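Thread on our towel work, now that the numbers are in! We've been teaching one arm to fold a bath towel on a table, and the part I'm excited about is how it picks which corner to go for.

1/ The old method looked for the sharpest corner and grabbed it. Fine on a flat towel, hopeless on a heap. Ours scores every bit of hem by how much flatter the cloth should end up if you lift there – so it can choose an edge when the corners are buried. 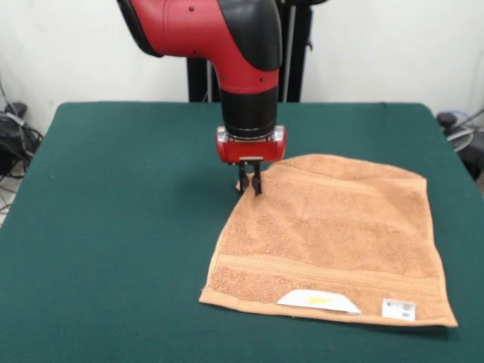
The scoring model learned from 685 recorded grasps, all on towels, all done by June. That's tiny for this sort of thing, and I really didn't expect it to be enough.

2/ We use two views. The side one is good for finger height, the one looking down over the whole table is good for planning. Dennis Holroyd wrote the code that lines them up and it's lovely, he should be very smug.

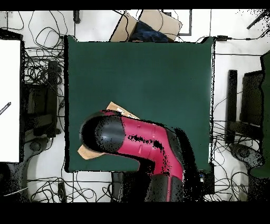 3/ Results! Over 50 test runs per method, starting from a crumpled towel, the old one got to "flat enough to fold" in 13. Ours got there in 33, so 66 per cent. I made Dennis rerun the tally. 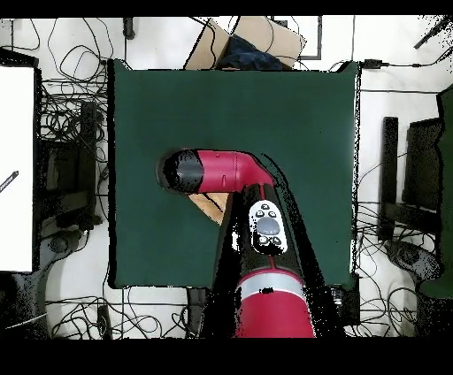

Planning view, arm reaching in over the green table.

4/ What still goes wrong: bunched far corners. If the model picks the near hem while the far side is in ridges, the pull just drags the lot along. Basari's idea is to score two grasps ahead, and early tries look promising (and slow, almost painfully so).
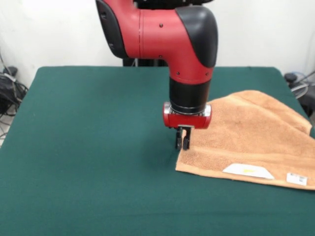

5/ Next up is thinner cloth, tea towels first. Write-up is on its way, and the code goes out with it under the name Muddale. Questions very welcome, especially if you've tried this with two arms!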